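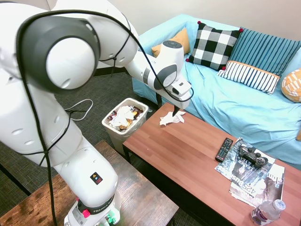 How a Robot Arm Learns to Tidy Up

A guide for young readers from the Sturkolbridge Student Robotics Program

Last updated August 31, 2024

Students in the Sturkolbridge program work with a robot arm on a job that most families do every day: tidying the living room. The job sounds simple. A tissue is lying on the coffee table, and it belongs in the wastebasket. A person can finish that job without thinking about it. A robot must be given a great deal of help.

This guide explains how the arm is built, how students prepare it for the Tidy Room project, and what you may try at home or in your classroom.

What is a robot arm?

A robot arm is a machine that moves in some of the same ways as a human arm. It has stiff parts, called segments, and places where it can bend or turn, called joints. The white arm used for the project has the name FRANKA printed near the bottom. It has 7 joints.

Your own arm has a shoulder, an elbow and a wrist. Hold your hand flat on a table and try moving your elbow up and down without lifting your hand. You can do this because your arm has more than one way to reach the same place. An arm with 7 joints can do this too, and it is very useful when there is something in the way.

The bottom of the arm is called the base. The base must stay still. If it moved even a little, the arm would reach for things in the wrong place.

The robot's hand

The tool at the end of a robot arm is called a gripper. The gripper in this project has dark fingertips that point down when the arm reaches for something on the coffee table.

Picking up a tissue is harder than picking up a block. A block has flat sides and keeps its shape. A crumpled tissue has folds and bumps, and no two crumpled tissues are the same. If the fingertips close too high, they catch only air. If they go too low, they press against the table.

Students also have to think about colour. A white tissue is easy to notice on a reddish-brown table top. It would be much harder to notice on a white cloth. Before they begin a lesson on picking things up, students talk about which objects will stand out and which will not.

One job, many small steps

When an adult says "please put that tissue in the garbage," you know what to do. Students in the program learn to break a request like this into small steps. Their plan for the tissue looks like this:

1. Find the tissue.
2. Move the gripper until it is above the tissue.
3. Open the fingertips.
4. Lower the gripper.
5. Close the fingertips on the tissue.
6. Lift the tissue clear of the table.
7. Move across until the gripper is above the wastebasket.
8. Open the fingertips and let go.

Each step must be finished before the next one begins. If step 5 goes wrong and the tissue stays behind, the robot may carry nothing at all to the wastebasket. Students therefore add a check after step 6. Is there something in the gripper? If the answer is no, the arm must return to step 1.

Deciding what is garbage

Moving the arm is only half of the project. The other half is deciding what should be moved.

A coffee table in a real home holds many things. On the project table there is a TV remote control, a game controller resting on magazines, and a clear plastic water bottle with a white cap. None of these should go in with the snack wrappers and used tissues.

Students sort objects into three groups:

Put in the wastebasket: crumpled tissues, snack wrappers.
Leave where it is: remote control, game controller.
Ask a person: magazines, water bottle.

The third group usually leads to the longest discussion. A magazine may be one that somebody is still reading. A bottle may be full, or it may be empty and ready for recycling. A robot that is not certain should ask, and students are taught to write this into their plans.

Practice and mistakes

A robot arm does not become tired of practice, and the project makes use of this. Each student team completes 121 practice turns with the arm before it presents its work. The tissue is crumpled again for every turn and placed in a new spot on the table.

After each turn the team writes one line in its logbook. The line gives the number of the turn, where the tissue was placed, and what happened. Teams are asked to record turns that failed with the same care as turns that succeeded. A page of failed turns can show that the gripper always misses on one side of the table, and that is something a team can fix.

All of the teams' logbook lines are then put together in one shared record, which the program calls the Nasteck Record. It now holds more than 1,000 lines. New students read part of it before they plan their first turn.

Staying safe near the arm

A robot arm is strong, and it cannot tell when a person is about to step in its way unless it has been given a means of doing so. The following rules apply to every student and visitor.

Stay behind the floor line while the arm is switched on.
Tie back long hair and tuck in loose sleeves.
Do not reach for an object while the arm is moving, even if it has been dropped.
Learn where the stop button is before the lesson begins.
Look for warning labels. A yellow triangle tells you to take care.
Keep clear of the cables.

An adult instructor is present whenever the arm is in use.

Who takes part?

The program has places for 65 students from Grisholm School and Van Wijk School. Students work in small teams, and no experience with robots is needed. Every team shows its work to families in November. Visitors are invited to ask the teams about their logbooks.

Try it yourself: the paper robot

You can explore the same problem without a machine. You will need a partner, a sheet of scrap paper, a pair of kitchen tongs and a wastebasket.

Crumple the paper and set it on a table. One person is the robot and holds the tongs. The robot keeps both eyes closed and must stay in one place. The other person is the programmer and may only speak. The programmer may use these words: left, right, forward, back, up, down, open, close, stop.

See whether you can get the paper into the wastebasket. Write down how many commands you used, trade places and try again. Then put a book on the table between the robot and the paper, and find out how your commands need to change.

Words to know

Base: the bottom part of a robot arm, which stays in one place.
Gripper: the tool at the end of the arm that holds objects.
Joint: a place where the arm can bend or turn.
Logbook: a written record of what was tried and what happened.
Segment: a stiff part of the arm between two joints.

Teachers who wish to use this guide in class may copy it freely. Printed copies are available from the program office in Sturkolbridge.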